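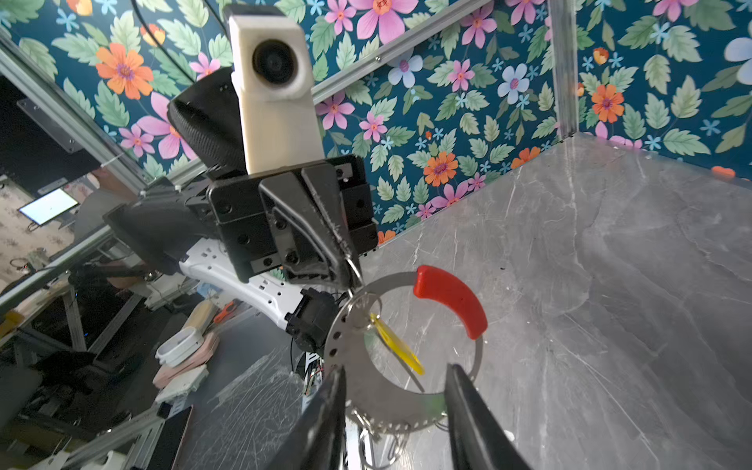 Noémi Pintér had written for the stage for years before anyone asked her to write for headphones. Her first scripted podcast, Smadi, comes out this spring from the audio studio Flestitley. It follows a retired harbor pilot who starts getting radio calls from a ship that was scrapped when she was a girl.

"I wrote the first episode like a play, and it was terrible," Pintér says. "People kept saying things like 'Look at that door.' Hajnalka crossed all of it out."

Hajnalka Vincze is the show's director and sound designer. She and Pintér met on Brendholm, a radio thriller that ran for 2 seasons, where Vincze cut the sound and Pintér fixed dialogue without a credit. When Flestitley asked Vincze what she wanted to make next, she sent them Pintér's outline.

Smadi has seven episodes, each a little under half an hour. Pintér says the studio first wanted more. "There was a version with a long middle part on land. I liked writing it, but the radio was silent the whole time, and the radio is the show."

The ship's voice took the longest to settle. Vincze listened to some 300 auditions, most of them recorded on phones, and picked an actor whose recording was one of the worst. "You could hear a refrigerator," she says. "But he left gaps where the others hurried. I asked him to do it again in a closet and it was the same performance."
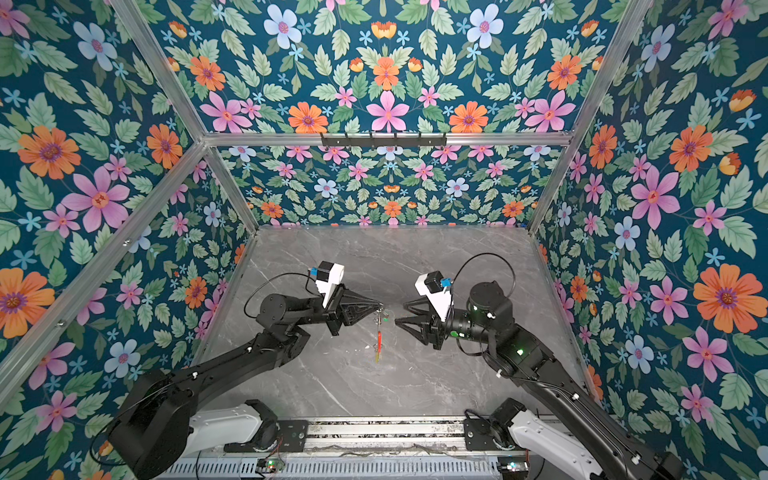
Recording in one room

The cast recorded together, which Vincze insisted on. She had spent most of Brendholm joining lines from actors who never met, and she did not want to do it again. Scenes were played straight through, with overlaps left in.

"If two people talk at once, that's a scene," she says. "I can clean up a cough. I can't add an argument afterward."

Pintér was there every day and rewrote between takes — mostly cuts. The last episode lost its closing speech that way. The actor playing the pilot asked to try it with no words, and they kept the second take.

The two are already talking about another project, a comedy with the working title Buvwood. Pintér has written the opening scene and Vincze has not read it yet. "She'll cross things out," Pintér says. "I'm giving it another week."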